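Category: Mailing lists > Grippers and end effectors > Maintenance
We use cookies to remember your reading settings. By continuing you accept this. [OK] [Settings]

Subject: Re: finger pads on hand-held gripper, one side closes first
From: Songül Karaca
Date: 1 November 2024

Hello Margaux, hello all,

Margaux Texier wrote:
> We have now two hand-held grippers in use for the garment work and the
> newer one gives me trouble. When I close it on thick knit, the left pad
> touches first and pushes the cloth to the right before the right pad
> arrives. On thin shirts I do not see it. I already changed both pads,
> the new ones are from Scanlon, and it is the same as before. Is it the
> linkage? And must I calibrate again if I open the screws? The manual
> speaks only of cleaning.
>
> Second question, how often do you others change the pads? Here they
> have 2,481 closings on the counter and they look still good to me.

I had the same problem in May with one of ours, and I lost a lot of time with the pads too. So I write down how I do it now, maybe it saves you an evening.

First, please do not begin with the screws. Put the gripper on a table, close it slowly with nothing inside and look if the two pads meet in the middle of the base plate. If they meet in the middle, your linkage is fine and the fault comes from how the tool is held. With knit this is quite common. The hand turns a little, one pad goes lower than the other and it takes the cloth first. In this case train the hand and leave the tool in peace.

If they do not meet in the middle, look at the lower joints, the ones near the base plate. In my case the left one had become loose and the finger had play. I could feel it when I held the finger by the pad and moved it sideways. The upper pivot was good. I tightened the lower screw a small amount, moved the finger, tightened again. If you tighten it in one go the finger becomes stiff, and then you have the opposite problem, the other side arrives first.

After this I do always a check on a real garment, and for that I take a heavy sweater, laid flat and spread wide, sleeves to the sides. I approach from the hem. It is a good test piece for your problem because thick knit moves visibly if one pad pushes it.

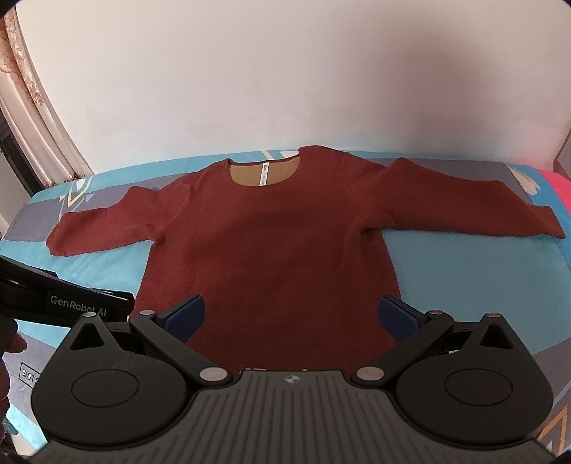

Test on the rust-brown sweater, pads to the left and right of the lower body.

Look along the ribs of the base plate toward the neckline. For me this is the easiest way to keep the tool straight, better than to watch the fingers. Then close slowly and stop when the first pad has contact. If the other pad is still more than 5 mm away, I open again and go back to the joint. When both arrive together I repeat it 70 times, then I check the play by hand one more time. At Daststead they do 200, but they have a stand that does the closing, and I have only my wrist.

About calibration: yes, I would do it. If you touch any screw of the linkage, the opening width that the software reads can be a bit wrong, even if the fingers look the same. Do full open, full closed, save, and write the date on the service sheet. If you only changed the pads and they have the same thickness, I would compare the closed value with the old one, and when it is equal you can leave it. Did you measure the Scanlon pads? We had one set that was thicker on one side, and it gives exactly the effect you describe. Swap left and right and see if the fault moves to the other side. This takes two minutes, so maybe do it before all the rest.

For the second question, I do not go by the counter. I rub the pad with a dry cloth and look at the corners. Wool and acrylic leave fluff there, it packs itself behind the edge of the pad and lifts it a little. A soft brush is enough. I change the pads when a corner starts to come off, and always both.

One thing I could not solve: the thread lock. We used the one from Drimusard and it was too strong, I nearly damaged a screw head when I opened it again. Does someone know a weaker one which is safe on painted parts? Zultlow has one in the catalog but I did not find what it does with paint.

Margaux, please write what you see in the table test.

Greetings,
Songül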